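Bruststead Makers' Hall, equipment meeting
Minutes, June 2025

The meeting opened with thanks to everyone who had carried chairs up from the lower room, and to Siebe Brouwer for the plum cake.

The main item was the Desmet two-arm kit, which we have on trial until September. Toon Cuypers went through the offer again for those who missed the last meeting. The price is 2,379 with both arms and the grippers, delivery from Ustden is 300, and the training package, which covers 8 sessions, is another 300. He felt the quote was a fair one, and said the people at Desmet had been very patient with all our questions (and there have been a good many!).

We then turned to the flower and vase exercise from the kit's workbook, in which one arm handles the dried stems by the neck of a vase. Toon likes this one very much for beginners, as the stems are thin and the blossoms shed if they are pinched or swung about.

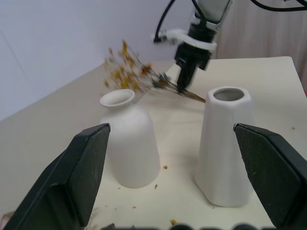
Siebe Brouwer wondered whether the grippers would be gentle enough for the seedling trays the garden group has in mind, and asked that softer pads be priced before we agree to anything. Toon thought this very sensible and will write to Desmet.

There was a friendly and fairly long talk about the rival kit from Huren, which has a shorter manual but only one arm. Most of those present leaned toward Desmet, though it was agreed to leave the vote until the pad price is in.

Actions: Toon to ask about pads and whether the training can be split over two terms. Siebe to find a lockable cupboard.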